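Fokby Makers Board > Kids' Crafts and Table Games > Sorting game from leftover cubes

Started 2019-08-25

plumtart_and_tea
Hi all! Long-time reader, second post ever. I finally got around to using up the wooden blanks I bought in February (a bag of 200, what was I thinking) and I am having so much fun with them that I had to come tell somebody. I've been dyeing them in small batches and turning them into table games for the after-school group. Nothing complicated. Plates, a pot in the middle, cubes, and whatever rules the kids will put up with that day.

The one they keep asking for is what we call Full Pot. Each kid gets a plate with some cubes on it. You roll a die, you move that many to the pot, and if you roll a six you have to take one back out. First empty plate wins. It takes two minutes to explain and they will play it until somebody's ride shows up!

Questions for the group:
Has anyone found a green that stays green? Mine keep drifting toward teal.
Paper plates or real trays?
Any ideas for a version that works for just one kid?

gravelroad_gus
Welcome back! Love this. On the green, it's the wood. Yellowish blanks pull one way, pale ones pull the other, and then the light in the room does whatever it wants. I quit fighting it years ago. If you need a true green, put a thin coat of white on first and let it dry overnight.

mittens855
I'd disagree with Gus on the white coat. It chips at the corners the first time a kid drops one, and then you have white corners forever. Dye straight on the wood, two dips, rub with a rag in between. And teal is a great color, why fix it?

gravelroad_gus
Mine don't chip. But I sand the corners first, so maybe that's the difference.

mittens855
Could be! I'm lazy about sanding.

plumtart_and_tea
OK I will try both on a handful and report back. I do round the edges a little already, mostly so they feel nice in your hand. (They feel SO nice in your hand. I keep one in my coat pocket.)

As for plates, I've been using the plain white paper ones with the crimped rim. The little ridge is just high enough to stop a cube that gets slid too hard, and against the white you can tell from across the table how many are left. The black pot was a lucky find, it used to hold pens on my desk. Wide mouth, narrows a bit going down, so it swallows a cube with a good clunk.

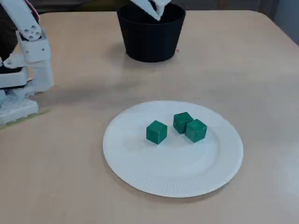
porchlight_dana_no_relation
I'm going to be the grump and say real trays. Paper plates slide all over a smooth table the minute somebody leans on the rim, and by the third round they've gone soft from sticky fingers. We switched to the small Jomgate trays with the cork bottom and the difference was huge. They stay put, they wipe clean, they stack.

plumtart_and_tea
Ooh, cork bottom. I hadn't thought of that. The sliding is real, our tables are pretty slick. I've been sticking a loop of tape underneath, which works until a kid discovers the tape.

oatmeal_king
Counterpoint in favor of paper: they can write on them! We have each kid put their name on the rim and draw a "home" spot in the middle for every cube. At the end of the afternoon they take the plate home and I don't have to wash anything. For a group that changes every week, paper wins for me.

porchlight_dana_no_relation
Fair point about names. I still say a kid who has to chase her plate across the table stops having fun pretty fast.

oatmeal_king
The chasing is half the fun at my place, haha.

gravelroad_gus
Try a square of shelf liner under the paper plate. You get the grip and the kids still get to draw. I cut up one roll and it's lasted ages.

plumtart_and_tea
Gus, that is going on my list right now. I have a whole roll under the sink!

tinroof_singer
For the solo version: we do a stacking one with three cubes. Start with them apart on the plate. Roll the die. Odd, you may stack one. Even, you move one cube to the pot. The goal is to get a tower of three before the pot eats them. It's mostly luck but my nephew plays it like it's chess.

mittens855
Stealing this. Do you let them take cubes back out of the pot?

tinroof_singer
Only on a six, same as Full Pot. Otherwise it's over way too fast.

oatmeal_king
We tried something like that with the Baidoo number dice instead of the dotted ones and it went better with the little kids. Fewer arguments over whether it was a four or a five.

mittens855
See, I'd keep the dots. Counting dots is good practice, and arguing about it is good practice too.

plumtart_and_tea
Both of those are going in the box. I played tinroof's version by myself at the kitchen counter last night and lost five games in a row, then made tea and lost again. It's so good! I'm going to try it with four cubes for the older ones.

Still looking for a decent bag or tin to keep each set together, if anyone has a favorite. The cubes travel. I found one in the dryer.

porchlight_dana_no_relation
Drawstring bags, the cheap cotton kind. Put the die in there too or you'll never see it again.

gravelroad_gus
Coffee can with a lid. The can is also your pot.

plumtart_and_tea
The can is also the pot!! Gus. OK, off to drink a lot of coffee.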